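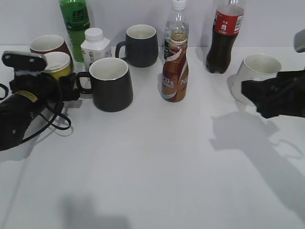
Changes to Beverage Service at the Cirkham Community Center

Jun 21, 2020

The Cirkham Community Center will resume limited use of its meeting rooms next month, and the rules for serving drinks at meetings and classes have been revised. The self-serve coffee station in the main hall, closed since March, will not return in its earlier form. Groups that have booked a room are asked to read the following before their first meeting.

Cups and Mugs

The Center will no longer lend mugs or glasses from the shared kitchen. Members may bring their own, marked with a name on the base, and should take them home at the end of each session. Items left behind will be washed and held at the front desk for 16 days. After that they will be given to the Skullville thrift store.

Paper cups may be requested when a room is booked. They are supplied in sleeves, and unopened sleeves should be returned to the desk with the room key.

Bottled and Canned Drinks

Sealed drinks are permitted in all rooms except the music library and the map room on the upper floor. Groups may bring their own supply or place an order through the office. Orders are filled by Fultis and must be received three working days ahead of the meeting. The vending machines beside the east stairs remain in service and have been restocked.

Empty bottles and cans go in the blue bins by each exit. Caps should be left on. The glass bin has been moved from the kitchen to the loading door, and its contents are collected every other week.

Cleaning of Tables

Each group is responsible for wiping its own tables before leaving. Cloths and spray are kept in the cabinet nearest the door. Please do not use the spray on the piano, the display cases or the wood paneling in the Birhane Room. 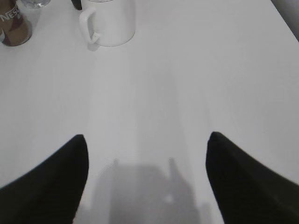 Room Bookings and Hours

Bookings are being taken for the summer session. The Birhane Room, which in ordinary times seats 168, will be limited to a much smaller number, and the limit for each room is posted at its entrance. Standing bookings made before the closure have been kept – groups need only confirm them with the office in writing.

The kitchen itself stays closed to members. Refrigerator space cannot be reserved at present. Questions about catering for larger events, including those planned for the fall, may be left at the front desk or sent to the bookings office.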